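Dornetti Open Cube Unit, White: Review

Reviewed by Wyn Lougher
Category: Storage and shelving

I bought this unit in March to replace a bookcase whose shelves had bowed in the middle. The requirement was plain: open square compartments, no doors, a white finish that would match an existing Tapia side table, and enough stiffness to stand on an uneven floor without racking. It has been in daily use since then, first for paperbacks and pantry overflow, later for whatever needed a shelf.

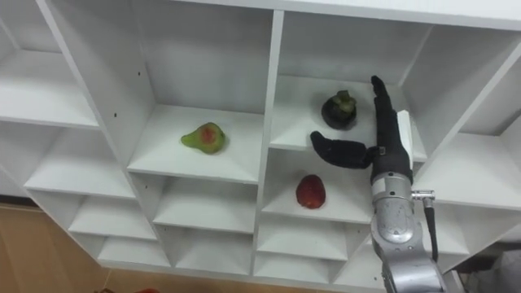
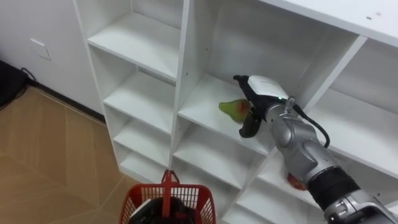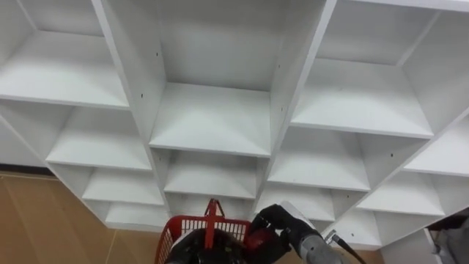
White panels, open compartments, small dark holes in the uprights.

Assembly took most of a Monday afternoon with one helper. The panels are stamped with numbers on the faces that end up hidden, and the numbers match the sheet. Step 11 is the difficult one. Both inner uprights have to be stood up and held square while the long top panel is lowered onto its dowels, and one person can't reach both ends. Oriana Retamal held the far side while I tapped the joints down with a rubber mallet. The supplied hex key is short and soft at the tip. I switched to my own after the third bolt.

Fit was good on all but one joint. The lowest left shelf had a dowel hole drilled slightly shallow, leaving a visible gap at the front edge. I deepened the hole by 3 millimeters with a hand drill and the gap closed. Dornetti's support desk offered a replacement panel, but I had already made the fix and didn't want to take the unit apart again.

The holes in the uprights stay exposed after assembly. The unit ships with 11 plastic caps, too few to cover every hole, and the caps are a cooler white than the panels. I left them off. Buyers who care about a clean face should plan on a tube of filler — the Fleltel white is a close match, going by a test spot inside a lower compartment.

Stiffness is above average for the price. Before fixing it to the wall I pushed sideways at the top corner and saw a small sway, mostly from the feet. With the two wall brackets installed the sway is gone. The brackets are steel and the screws are adequate for studs. For drywall alone, buy proper anchors. I wouldn't leave a unit of this shape unfixed in a house with children, whatever the load.

Shelf deflection was measured with a straightedge and feeler gauges after a week under hardbacks packed tight from side to side. The middle shelf showed a slight dip that I could measure but not see from standing height. It recovered when unloaded. Paperbacks, folded towels and bowls of fruit had no measurable effect.

The finish is smooth and wipes clean with a damp cloth. Turmeric left a faint yellow mark that came out with dish soap on the second attempt. Ballpoint did not come out fully. Dust shows less than on the black Erulow unit I owned before, but dark scuffs show more, mainly on the front edges at vacuum-cleaner height. The edge banding is tight on the uprights. On one shelf a short length had lifted at the back corner, and contact glue held it down.

Access is the main argument for this design over a cabinet. Everything can be seen and reached from the front, and small items don't get lost behind large ones. The drawback is that small items also look lost in their compartments, and a round object has nothing to stop it rolling if the floor slopes. Mine does, slightly. A thin felt mat fixed this.

Packaging was cardboard with foam at the corners only. One outer panel arrived with a crushed corner, which I turned to face the wall.

Would I buy it again: yes, at the sale price. At full price the short hex key, the missing caps and the one bad hole are harder to accept, and the plain Erulow is stiffer before wall fixing.

Rating: 3.5 out of 5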